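Multness Paver Sealer - Set-Up and Application Guide

Section 4: Cleaning and Sealing Brick Paving

Shares: 27 | Comments: 2

Read this section through before you open the sealer. It applies to clay brick and concrete block laid on sand. For paving laid on mortar, see Section 6.

4.1 Before you start

1. Check the forecast. The surface must stay dry for 30 hours after the last coat.
2. Lift any loose or rocking bricks, top up the bedding sand and set them back level.
3. Pull weeds by hand, roots included. If you use a weed killer, wait until the plants have died back completely.
4. Sweep the whole area with a stiff broom, working from the high side to the low side.

Note: Do not use a wire brush on clay brick. It leaves marks that show under the sealer.

4.2 Washing

1. Mix one cap of Kosier Cleaner into a full bucket of water.
2. Wet the paving with a garden hose, then spread the mix with the broom.
3. Leave it for 10 minutes. Do not let it dry on the surface.
4. Rinse until the water runs clear. Keep the hose low so that it does not wash sand out of the joints.

CAUTION: Wear gloves and eye protection. Keep children and pets away until the rinse is finished.

Soil tends to collect where wheels and water travel, and a layer of it can hide the joints. Scrape off as much as you can while it is dry - wet soil turns to mud and packs into the gaps. 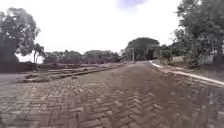 4 min read

4.3 Filling the joints

1. Let the paving dry fully. In January this can take several days.
2. Pour Dalik Joint Sand in small heaps and sweep it across the joints at an angle. On herringbone paving, sweep in two directions.
3. Tap the bricks with a rubber mallet to settle the sand, then sweep again.
4. Clear all sand from the faces of the bricks. Sand left on top will be sealed in place.

4.4 Applying the sealer

1. Stir the sealer slowly. Do not shake the can.
2. Test a small patch in a corner and let it dry before going on.
3. Fit a Moya roller sleeve, medium nap, and apply a thin coat. One can covers 100 square feet.
4. Wait 2 hours, then apply the second coat across the first.

Note: The sealer looks milky when wet and clears as it dries. White patches that remain the next day mean the coat was too thick or the brick was damp - see Section 7, Troubleshooting.

CAUTION: Do not drive or park on the paving until the 30 hours have passed.

We use cookies to improve your visit. Accept | Manage settings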